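Notebook Entries Parts Shift Notes Search

Monday, January 17, 2022

Rolach bench, snack counter table. Both arms.

Picked up from Friday with the table laid out again the way the Rustad counter people drew it. Their drawing puts the drinks rack at the back, bags on both sides, the stepped stand at the front corner, and the serving tray in the middle where either arm can get to it. I had wanted the sandwiches at the back as well. They want them near the customer side and they have run that counter longer than I have run this bench, so the round basket stays where they drew it.

Main job today was sandwiches. The counter sells more of them than anything else between eleven and one, and the wrapped wedges are the item we handle worst. Bottles are fine. Boxes are fine. Bags are fine as long as there is enough air in them. A wedge is soft, it leans, and the film slides over the bread when you squeeze it.

Settings at start of day were the ones left over from bottles. Too hard. The first wedge came back with both outside slices pinched together at the bottom and I put it in the squash box. Dropped the closing force by 2 steps in Wuvent and slowed the last bit of the close. Better. Dropped it one more step and the wedge turned in the fingers during the lift, so went back up. Leaving it at 2 steps down for now, and the slow close stays on.

Things to keep from this morning:

- Approach from above, fingers on the two bread faces, wedge on its edge. Going in across the cut side squeezes the filling out.
- Don't trust the force reading on the wrapped ones. The film takes up some of it before the bread does.
- If the wedge has slumped flat in the basket, skip it and ask for a person. We spent most of last April trying to teach the arm to stand one up again and it was never worth it.
- Reset the basket by hand after each run, same fill, same lean. Otherwise I'm comparing different baskets. 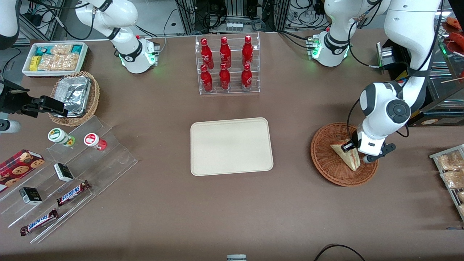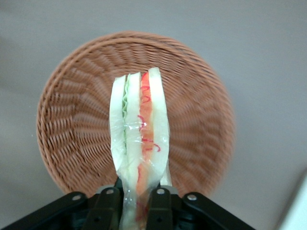

Who stands the sandwiches up again once the arm has been through the basket?

Whoever is on the refill round does it. On the Rustad plan that is one person per shift, and they also top up the bottles and bags and take out anything past its time.

That question came from the counter team at the visit before the holidays and I had no answer for them then. The plan from Cornora said "refill as needed" and left it there. As needed by whom is a fair thing to want to know if you are the one who gets called over. It is in the plan now with a name slot on the rota.

Notes from that visit, which I never wrote up properly, so they go in here.

The counter has 3 people on at lunch at present. One on the till, one filling trays, one between the back room and the counter. Under the new layout the arms fill the trays. The tray-filling job goes, the person does not, at least on the plan as it was shown to us. They move to refill and to what the plan calls customer help. I asked what customer help was and got a few different answers. My own guess is that it means standing near the table when the arm stops.

What they liked: not reaching over the hot case. Not doing the same twist from shelf to tray all through lunch. One of them has a bad shoulder and said so plainly.

What they didn't like: being tied to the arm's pace. When a person fills trays and a line builds up, they speed up, or they call the back room for a hand. The arm does one speed. So the line builds up and the person at the till gets the looks. I have no fix for this on the bench. It should be raised at Cornora as a staffing matter and I have put it in the weekly note two times now.

Also: talk. The tray job is where they chat with regulars. On refill you have your back to people half the time. I wrote that down and I don't know what to do with it.

Afternoon.

Ran wedges from one till four, same settings throughout. The log for the whole trial now stands at 3,355 picks, all items, of which 864 are sandwiches. I would like the sandwich share a good deal higher before anybody shows a success rate to anyone. The rate on bottles carries the total and makes it look nicer than it is. Have asked that the weekly sheet show items on separate lines.

Failures this afternoon were mostly of one kind: fingers closed on film and the wedge stayed in the basket. It happens with the ones where the wrap is loose at the top. The supplier changed wraps at some point and there are two sorts mixed in the crate. The counter people spotted that straight off. I had been blaming the camera angle for days. Somebody who handles these all day can tell by feel, and I should have asked before I moved the mount. The mount is back in its old position and the calibration has been redone.

One stop in the middle of a run, the left arm waiting for the right to clear. The two of them are very polite with each other and both can end up waiting. Restarted from the pendant. At Rustad the staff won't have the pendant, they'll have the one button, and the button does not clear this kind of stop. Needs sorting before it goes anywhere near a lunch line. If the counter has to phone us at noon, the arms have made the job worse.

Training sheet: rewrote page one. It used to start with how the arm works. It now starts with what to do when it stops, then what to do when something is on the floor, then how to refill. The part about how it works has gone to the back for people who want it. Took out "operator" throughout. They don't call themselves that and the pay grade isn't changing to match, so the word only causes trouble. It says "counter staff" now.

Still open:

- Button to clear the waiting stop. Ask Wuvent support whether it can be mapped.
- Loose wraps. Either one sort of wrap from the supplier or the loose ones get sorted out by hand at refill, and if it is by hand then that time goes in the rota too.
- Softer finger pads. The ones on order haven't come.
- Snack bags that have lost their air. Haven't touched this since the holidays.
- Somebody from the counter to come and spend a day at the bench. I'd rather have that than another visit from our side. Needs cover at their end, which Cornora would have to pay for.

Squash box emptied. Crate back in the fridge, loose wraps on the left side. Arms parked, power off at the wall.

Tomorrow: same basket, loose wraps only, slow close, and see if coming down a little lower gets past the film.

Recent entries
Bottle rack spacing, second try
Notes on the stepped stand
Calibration after moving the mount
Rota draft for Rustad, with comments
Finger pads: what we ordered
Tray height and reach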